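Bottle and cap sort moves to Trestau hall

The February recycling drop-off has a new spot — Trestau hall, side door, 500 yards past the old one. Last months haul was 1514 pieces, mostly bottles and lids. Caps go seperate from bottles this time, says organizer Naledi Van Wyk. Labels can stay on. Old produce boxes welcome for carrying stuff in, flattened or not.

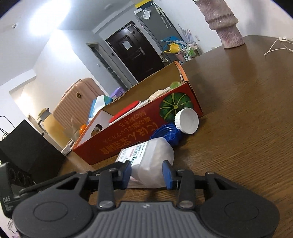 Times and limits

Doors 9 a.m. to noon. Max 53 items per household. No glass, no paint cans — those still go to Bundum.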